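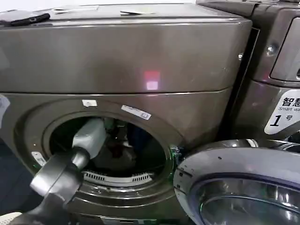

My project for this term was about how much water the people in my building use on laundry, and whether a few small changes in habit could bring that down. I picked it because I live on the second floor of Kerekes, the older of the two student houses in Villville, and the water bill had been a sore subject since the start of the year. The machines themselves are big front loaders, and people leave all kinds of things on the flat top of them – a phone, thin slips of white paper – so that was where I decided to put my sign-up notes as well. I figured anyone doing a wash would have to look there sooner or later!

Search this site Enter keywords Go

Print this page | E-mail this page

2021-11-29
By a second-year student, Household Resources course

What I wanted to find out

Most of the reading for the course talks about showers and toilets. Laundry gets a paragraph or two and then everybody moves on. But when I asked around at dinner, people had really strong feelings about it (how full is full? does the quick cycle count as a real wash?), and it was clear that we were all guessing. So my question was pretty simple: if people know how much water a wash takes, do they wait for a fuller load?

How I did it

I split November into two halves. In the first half I changed nothing and just read the laundry room water meter every evening after dinner. In the second half I put up a poster with the first-half total on it in very large numbers, plus a short list of what I was asking people to do: wait for a full drum, share a load with a roommate if you only have a few things, and skip the extra rinse unless you need it for your skin.

I also built a shared sign-up sheet in Trukeo, which is the free planner our course uses. The idea was that people with half a load could find each other. I spent way too long on the colors, and the first version locked everyone out except me, so that went live later than I wanted.

What the meter said

In the first half of the month the meter went up by 3,955 gallons. In the second half it went up by 2,280. I checked my subtraction over and over because I did not expect a gap like that, but the readings are in my notebook and they add up.

Before anyone gets too excited (I sure did), there is a big problem. The second half had the long holiday weekend in it, and a lot of people went home with a bag of dirty clothes and let their families deal with it. I went home too. For those days the meter hardly moved. I don't have a fair way to take them out, because I wasn't there to read it every evening and only have the number from before I left and the number from when I got back.

I tried to get a comparison from Prarkov, the newer house across the parking lot, since they had the same holiday and no poster. Their front office kindly let me have one reading, for the second half only, and it was 1,577 gallons. It's a smaller building, and without a first-half number I can't say if they went down as well. I should have asked at the start of the month. That's the mistake I'm most annoyed about.

What people told me

The sign-up sheet was mostly a flop. People liked the idea of sharing a load and then didn't want their socks in with somebody else's socks, and I get it. A couple of pairs of roommates did start washing together, but they told me they set it up by just talking across the room – no planner needed.

The poster got more of a response. Several people said the big number bothered them every time they walked in. One person wanted to know what it came to in bathtubs, and I wish I had put that on there from the beginning, because gallons don't mean much to most of us.

If I did it again

I would run it from late winter into spring with no holiday in the middle, get both buildings' readings from day one, and keep a tally of loads next to the meter readings. Right now I can't tell fewer washes from fuller washes, and that was kind of the whole question. I'd drop the sign-up sheet and spend that time on a second poster for the stairs. My notebook pages and the poster file are in the course folder if next year's group wants to pick this up.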